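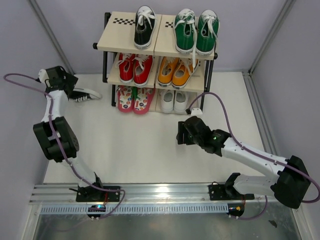

Rosaura Benavides wrote overnight that the Kakov loses its second SIM the moment a memory card goes in, and that I should have checked the tray before recommending it. She is right. The tray is a hybrid: two nano SIMs, or one nano SIM and one card. The spec sheet lists both features on separate lines and leaves the reader to work out that they share a slot.

Diary > Handsets > Mid-range

Reviews Diary Plans Batteries Contact

Fourth entry on the Kakov, then, and mostly corrections. I have been carrying it as my only phone since February, with the old Burum kept charged in a drawer in case of trouble. The Burum is the smaller of the two and still the one my hand reaches for. The Kakov is wider, and with a cover on it I can't get my thumb to the far column of icons without shifting my grip.

Storage first. Mine is the base model. After the system, the maker's own apps and my offline maps, I had 70 GB free on the first morning. I thought that was generous. Video has eaten it faster than I expected, as I left the camera on its highest setting for the whole of the coast trip. Moved the lot to a card, and the card is what cost me the work number. Back to one SIM for now, with the work line forwarded at the carrier's end. Forwarding adds a noticeable delay before the phone rings, and callers on the train line tend to give up.

Battery. I ran the screen at 400 nits, aeroplane mode off, Wi-Fi on, the same downloaded film looping. It went nearly 14 hours the first time I tried this and I wrote the figure down without checking that adaptive brightness was disabled. It wasn't. Struck it out. Will repeat with the setting off and the phone out of its case.

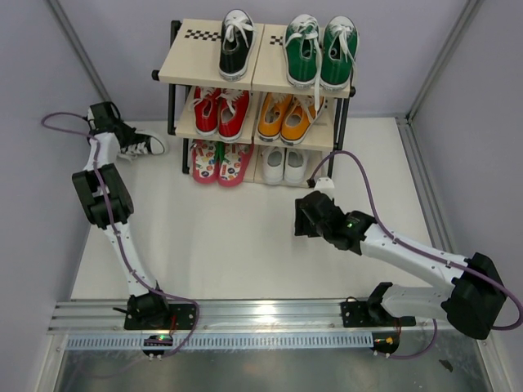 Does the Kakov charge at full speed from a third-party plug? Only if the plug supports the same voltage steps. My Ostrowski brick does not, so it falls back to the slow rate and the lock screen shows the plain charging icon.

Used the supplied plug at home and the Ostrowski at work, and that has turned out to be a decent arrangement. The slow rate keeps the back panel cool enough to leave it face up beside the keyboard. On the fast one the area beneath the camera gets warm, and the charge tapers off well before full.

Signal. The flat is a poor spot for any handset. At the kitchen window the field test screen read -114 dBm at 7 in the morning, and calls still connected, though the other end said I sounded hollow. Switched on Wi-Fi calling and the complaint went away. The Burum in the same place would not hold a call at all — different modem, older bands, so I don't count that as much of a result.

Software. The Grerkix launcher is still installed and I am still undecided. It fixes the app drawer, which in the stock version sorts by colour for no purpose I can find, but it breaks the swipe-back gesture every third or fourth time. Reinstalled it this afternoon with a clean cache. No change so far.

To do: brightness run again, price a larger-capacity model, answer Rosaura about the tray, find the ejector pin.

Filed under: Phones, Long-term use, Dual SIM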